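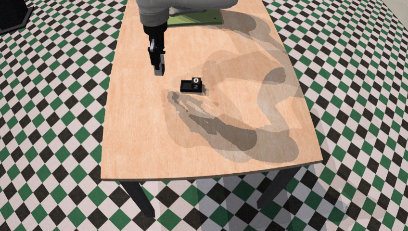 Slide 1. Scope of the request

Tranurex cell, budget planning for next year. Twenty minutes including questions. The talk covers what we buy, what we defer and what we need to model before either.

Say up front that all cycle work so far has been done in simulation. No capital has been committed.

The slide shows the arm over the table, with the black tray and one numbered cube. Leave it up while people sit down.

Slide 2. What the task needs

Pick a small part from a fixed area, place it in a shallow tray, return to a clear position. Payload is low. Reach is modest. Repeatability matters more than speed at this stage.

The numbered cube stands in for the Costigan housing. It is a placeholder for size and orientation only. Digits on the faces let us check which way up a part has landed without opening the log.

If asked about the tray: the rim height drives the approach angle. A thin rim is forgiving. The production tray from Skalto has a taller lip and will need its own run.

Slide 3. Arm and gripper

Two items, two budget lines. Keep them separate on the form. Finance rejected the combined line last time and it cost us a quarter.

Arm: lease for 12 months, then review. Purchase price is sensible only if the cell runs two shifts, and we have no forecast that supports two shifts.

Gripper: buy outright. Fingertip pads are a consumable. Budget for 4 sets in the first year. The Trevau quote includes one set with the unit and charges the rest at list.

Do not quote the Trevau figure aloud. It is in the appendix and is still under negotiation.

Slide 4. Bench and floor

The item most often left out. A bench light enough to move is light enough to shift under a fast stop. Fixing to the floor requires a building services request, and the lead time on those runs longer than the lead time on the arm.

Allow for:
Bench, rigid top, anchored
Cable run from the wall, covered
Guarding or a scanner, pending the risk assessment
Task lighting

On lighting, point back to the first slide. Large shadows of the arm fall across the right and centre of the tabletop. If we intend to use a camera for part location, those shadows move with the arm and the vision supplier will ask about them. One diffuse overhead fixture is cheaper than a week of tuning.

Slide 5. Cost of simulation

Licence, workstation, staff time. The first two are small. Staff time is the real figure and should be booked to the project, not to overhead.

We have logged 682 simulated cycles. That number is useful for comparing layouts. It is not evidence of uptime and should not be used in the payback calculation. Expect someone to try.

Slide 6. Phasing

Phase 1: simulation of the Skalto tray, bench specification, risk assessment. No hardware.
Phase 2: leased arm, purchased gripper, manual loading.
Phase 3: vision and part feeding, subject to review.

Each of the 3 phases has its own approval. Stopping after Phase 1 leaves us with a bench specification and a layout, both of which can be reused by the packing line.

Slide 7. Decisions wanted today

Release of Phase 1 funds.
Agreement to lease the arm in principle.
A named budget holder for consumables.

Forms are due Tuesday. If the consumables question stalls, take it offline and get the other two signed.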